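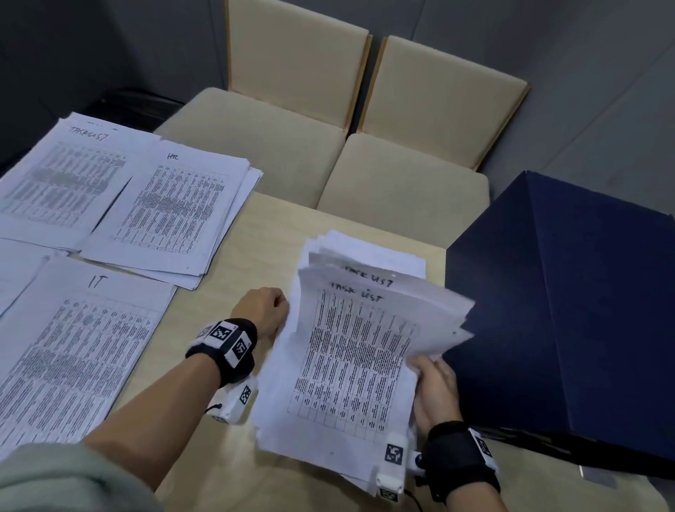
Itberg Community Music Help > Keys & Organ Group

Split organ part and synth bass drifting apart when I record live

Posted by pedalpoint_nest

I play in a trio: drums, guitar and me on a Rinier two-manual organ. For the new set I want a synth bass line running under the organ in three of the tunes. The bass comes from a Hyun desktop synth, driven by the sequencer on my laptop, and the drummer plays to a click from the same laptop. In rehearsal it feels fine. When I record it, the bass lands late against the click and gets worse through the tune. By the last chorus you can hear it plainly.

The interface buffer is set to 2000 samples because I was getting crackles with anything lower. I record everything at once, organ in stereo, bass on its own track, four mics on the drums. I don't want to overdub the bass because the guitarist plays off it. Is this the synth, the cable or the laptop? We have studio time booked in December and I'd like to have it sorted by then.

Nest James

Reply from drawbar_663

You have two problems there and they need separate fixes.

A big buffer makes the bass late by a fixed amount. It would be the same in bar 1 and in the last chorus. You can correct that by nudging the track afterward, or by setting a negative delay on the MIDI track going to the synth. Start at 50 ms and adjust by ear with a plain quarter-note line against the click.

Getting later as the tune goes on is a clock problem. Check whether the Hyun is set to internal clock. If it is, its own sequencer or arpeggiator is running at its own tempo and only starting when you press play. Go into the global settings and change clock source to external, then turn on clock send for that port in your software. Mine was off by default. If you are only sending notes and nothing in the synth runs by itself, then look at the sample rate. The project and the interface have to match.

For the crackles, close everything else, turn off the wireless, and take reverbs off while tracking. You should be able to get well below 2000.

Reply from leslie_slow

Just play the bass with your left hand.

Reply from tonewheel mo

I had this with a Letlow interface. Updating the driver fixed the crackles and I could bring the buffer down after that. Never had the drift though, so I'd go with what drawbar says about the clock. Also print the bass as MIDI while you record the audio. If a take is good but the bass is off, you can line up the notes and run them through the synth again, and the guitar part stays as it was played.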